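Court watchers wanted: come sit in the back row with me

Posted Feb 13, 2021 by Leonie

Hi all! I've been hinting at this for a while on the blog and now I finally get to ask. I'm looking for people to help me follow hate crime cases through the county courts, from the first hearing to the sentencing, and write down what happens in plain words.

If you've read me for any length of time you know what bugs me. A case gets a big splash the week of the arrest. Then it gets continued, and continued again, and a year and a half later somebody takes a plea and the hate crime enhancement quietly goes away, and the only people in the room are the lawyers and maybe the victim's sister. I sat through one of those in October (the Liditz Street assault, for those who remember it) and I was the only person there taking notes. I went home and started a spreadsheet, which is how most of my bad ideas begin.

So, the Tureck Court Watch. We're named after Tureck Hall, where we used to meet back when meeting was a thing. Right now we have 43 open cases on the list, mostly assaults and threats against gay and trans people, plus a handful of vandalism cases at churches and bars. I can't keep up with 43 of anything.

What you'd be doing:

You'd take on two or three cases and stick with them. Most hearings have a video or phone line at the moment, so you can do a lot of this from your kitchen table. You dial in, you listen, you fill out our two-page form (who appeared, what was decided, when the next date is), and you send it to me or Kilian Wallner the same evening. Sometimes a hearing lasts four minutes. Sometimes you wait all morning for it to get moved to next month. Bring a snack.

If you like writing, you can also turn your notes into a short post of up to 800 words. I'll edit it, and I'm pretty gentle. If you hate writing, skip that part, we need the forms more.

What you need: a phone or computer, a few free weekday mornings a month, and the patience to spell people's names right. You don't need a law degree. Luzius Wyss, who practiced criminal defense for years, is running the training, and he likes starting with people who know nothing, he says there's less to undo. It's two evenings online. He'll cover arraignments, pleas, enhancements, what a victim impact statement is, and what you can and can't publish.
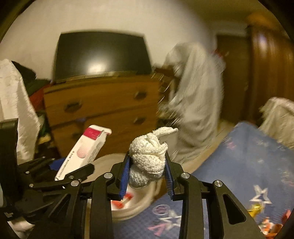

A few things I want to be upfront about. Some of what you'll hear is awful. We pair everybody up so you have someone to call afterward, and you can hand back a case any time, no explanation needed. We don't contact victims or their families. We don't contact defendants either, and we don't guess at guilt before a verdict. If you want to march with a sign outside the courthouse, more power to you, but please don't do it as a court watcher.

About money! We got a small grant from the Vikness Fund, $2000 for the year. It goes to transcripts and copying fees, and to parking once we're back in the building. There's no pay for watchers, and none for me. If you work shifts or have kids at home and that's what's stopping you, write anyway and we'll see what we can do with the schedule.

To sign up, leave a comment with a working email (I won't publish it) or use the contact form and put "court watch" in the subject line. Tell me a little about yourself, which mornings are usually free, and whether there's any kind of case you'd rather not take. Spanish or Portuguese speakers, please say so, because Wagner Pimentel is covering all of those by himself and he's tired.

I'll write back to everyone, though it may take me a week or so.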